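4.2 Planning the equipment budget

Most of the money in a small manipulation lab goes to a few large purchases, and those are the ones that get argued over. In our case the large purchase was the arm. The items that caused trouble later were the small ones: fingertips, spare cables, mounts, and the household goods the arm was meant to work with. This section sets out what we planned to buy, what we bought, and what we would now put on the list from the start. The test area was set up at the Drorham site, with a white surface beside tall gray paneling against a plain wall. 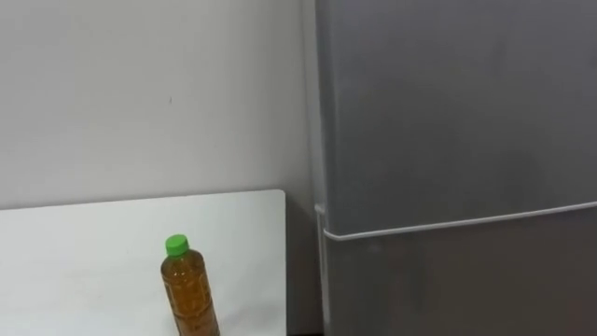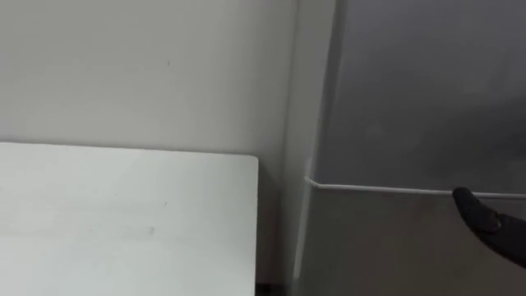
Figure 3. Two views from the head camera at the Drorham test area. The first shows a bottle with a green cap beside the refrigerator; the second shows one black gripper finger at the lower right.

The plan was written in March by Retno Wattimena and covered one year of work. It divided spending into three lines. The first was capital equipment, meaning the arm, its controller, and the gripper. The second was the test area, meaning furniture, appliances, and anything else the arm would touch. The third was consumables. We kept the three lines separate because our purchasing office handles them under different rules. Capital items need a written comparison of suppliers. Furniture and appliances need one quote. Consumables can go on a card if the order stays under a fixed limit.

For the capital line we compared two suppliers, Plivmont and Nustton. Both offered an arm with enough reach for our table layout. Plivmont quoted a lower price for the arm alone but sold the gripper, the mounting plate, and the control software as separate items. Nustton quoted a package. Once we had added the missing parts to the Plivmont quote, the gap between the two was small enough that delivery time and service terms decided the matter. Nustton had a service engineer within driving distance and would lend a replacement unit during repairs. We went with Nustton.

The comparison took longer than it should have. Neither supplier listed the same things in the same order, and two items on the Plivmont quote turned out to be the same part under different names. We ended up rewriting both quotes into a single table, with a row for every part we would need before the arm could run on its first day. We recommend making this table before asking for quotes. It can then be sent to each supplier to fill in, and a blank row is easy to spot.

The test area was budgeted at 2,884 dollars. This figure included 810 dollars for a refrigerator and 600 dollars for tables and mounts. The remainder was set aside for smaller appliances, shelving, floor marking, and delivery. We had first planned to use an old refrigerator from another part of the building. It was free, but its door seal was worn and the force needed to open the door changed from one pull to the next. A person would hardly notice this. For repeated trials it would have added a source of variation that we could not measure well, so we bought a new one.

Two points about appliances are worth passing on. The first is that the style of handle should be settled before the gripper is ordered. A bar handle, a recessed lip, and a pocket in the side of the door each call for a different approach and leave a different amount of room for the fingers. Product pages often give the outside size of an appliance and leave out the depth of the handle. We wrote to sellers to ask, and when they did not know, we went to a showroom with a ruler. The second point is floor space. A refrigerator needs room for its door to swing, and the arm needs room to follow the door. Our first floor plan allowed for one and forgot the other.

Consumables were the line we judged worst. The plan allowed for 40 replacement fingertips over the year, based on the wear rate in the supplier's manual. That rate assumes light contact with soft packaging. Work on door edges and other hard surfaces wears the tips faster, and we had to place a second order before the year was half over. The second order cost more per piece than the first because it fell below the quantity needed for a discount. A lab planning similar work should run a short wear test on the surfaces it intends to use, then order from the result.

Bottles and other packaged goods were also placed under consumables. They cost little, but they need a regular check. Labels peel, caps get scratched, and plastic bottles lose their shape after enough squeezing. We now buy each product in small batches and keep one unopened item from every batch as a reference. When a brand changes its bottle, the old reference shows how large the change is.

Staff time did not appear in the plan at all. The project shared a technician with the Lis group, and it was assumed that her hours would cover setup. Setup ran into a period when the other group had its own deadlines, and the arm sat in its crate until she was free. We have since added installation as a paid item in the capital line, quoted by the supplier with the arm — the price is higher, but the date is fixed.

Service should be treated in the same way. The contract we signed covers the arm and controller and leaves out the gripper, whose fingers and joints take most of the contact. We read this in the terms only after the first repair. The plan for the second year places the gripper under its own contract and moves part of the furniture money to pay for it.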